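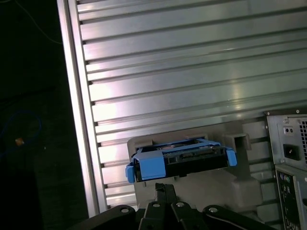
A drive carrier is the plastic part that holds a bare hard drive so it can be slid into a bay and pulled back out without tools. Most of the questions we get at the Kunisbridge store are about fit, and most of them can be answered by looking at the carrier before the drive. The blue one shown has a rail along the top and sides, a chunky clip block at one end that covers a front corner of the drive, and a small tab just past the block. The connector pins are left open. If your carrier is a different shape, the general advice on this page still applies, but check the part list before you order.

Page updated Fri 4 October.

## Choosing a carrier

**Do you sell carriers without drives?**

Yes. Carriers are sold singly or in bags of 7. The bags are all one color. We don't split them at the counter.

**Does the color mean anything?**

Not to the drive. Some people use one color for backups and another for drives in daily use. If several people share your shelf, write the system down and tape it up where they can read it.

**Will a Fledau carrier fit a Wukstead bay?**

The older ones will. Fledau changed the rail in June, and the newer carriers are slightly too wide for Wukstead bays. They go in about halfway and then bind. Don't push. We stock the older type while it lasts, and the bag says "narrow rail" on the label.

**What about small laptop drives?**

They need an adapter plate, sold separately. The plate screws to the floor of the carrier and the drive screws to the plate. Four screws come with it.

## Putting the drive in

**Which way around does the drive go?**

Connector end toward the open end of the carrier, label side up. If the pins are covered by any part of the plastic, the drive is in backward.

**Do I need screws for a full-size drive?**

No. The pegs on the inside of the rails go into the screw holes on the sides of the drive. Flex one side out a little, set the pegs on the other side first, then let the flexed side come back. You should be able to turn the carrier over without the drive shifting.

**One of the pegs broke off. Can I still use it?**

For storage on a shelf, yes. For a bay that gets opened often, replace the carrier. A drive that sits a little crooked puts its load on the connector.

**Can I handle the drive by its circuit board?**

Hold it by the sides. Touch something grounded first, especially in winter or in a carpeted room.

## Sliding it in and out

**How hard should I have to push?**

Very little until the last bit, where the connectors meet. If it stops early, take it out and look at the bay with a flashlight. The usual cause is a cable that has drifted into the opening.

**Can I pull a drive while the system is running?**

Only if your system supports it and you have ejected the drive in software first. Then unseat it an inch or so and wait 35 seconds before you take it all the way out — the platters need time to stop. If you aren't sure what your system supports, shut it down.

**The carrier rattles in the bay. Is that normal?**

A little play is fine. If you can hear it from across the room, the rail is worn or the carrier is the wrong type. Guerra felt strips help with worn rails and cost less than a new bay.

## Storage and care

**Can I store drives in their carriers?**

Yes, and it's what we suggest if you have the space. Use an antistatic bag around the whole thing. Our 19-slot tray takes carriers standing on edge. It does not take the adapter plates.

**How do I clean a carrier?**

Take the drive out. Wipe the plastic with a damp cloth and let it dry overnight. Skip solvents, which can make the clips brittle.

**How long does a carrier last?**

Wukstead rates its clips for 3,000 openings. Ours in the back room get heavy use and the clips go before the rails do. Replacement clips are in the part list, under the color of the carrier.

**Can I return one I have already used?**

Carriers, yes, if nothing is cracked and you have the receipt. Clips and felt strips, no.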